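November
By Thirumalai Nadar
Print this page | E-mail this page

Setting Up Your Flesport Label Printer, Part 2: Paper, Pairing and Your First Label

Okay, so by now you've got the printer out of its box and plugged in (if not, go back to Part 1, I'll wait!). I set mine up on a Thursday evening and had it going before dinner.

4. Press the gray latch and lift the lid. Drop the roll in with the loose end coming up from underneath. I put mine in upside down twice, and all you get is blank labels.

5. Pull the end out past the tear bar, an inch or so, then close the lid until both sides click.

Note: a full roll holds 209 labels in the large size. The small ones come 3000 to a box, and Halima Balogun at our Sellcombe office is still on her first box.

6. Hold the feed button until the light blinks blue. On your phone, open the Effiong app and choose Add Printer. It'll ask for a code, and unless somebody changed it, that's 1813.

Caution: don't pull a stuck label out backward. Open the lid, lift the roll out and ease the label forward with your fingers. I scratched the print head on my first one doing it the lazy way, and a new head took 17 days to reach me in Proston.

7. Pick a template and type something short. Names are good for a first go. Set darkness to 3, print one, and rub it with your thumb. If it smears, go down to 2.

8. Stick it on something clean and flat, and press from the middle out. Pencil marks show through the thin white stock, so rub them out first.
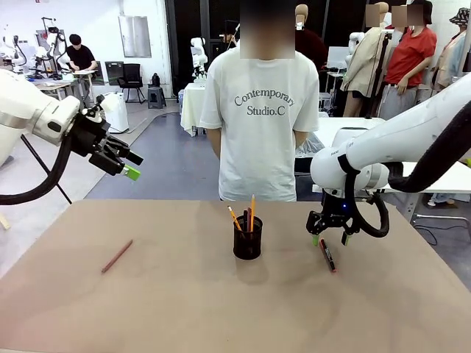
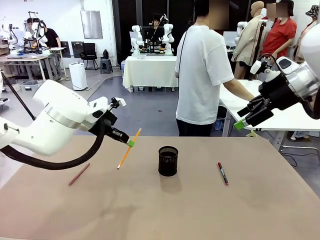
9. Save your template before you close the app! It won't ask you. Bello Idahosa lost a whole set of pantry labels that way and I still hear about it.

Related
Part 1: Unpacking and Power
Part 3: Printing From a Laptop
Cleaning the Print Head, by Nnamdi Anozie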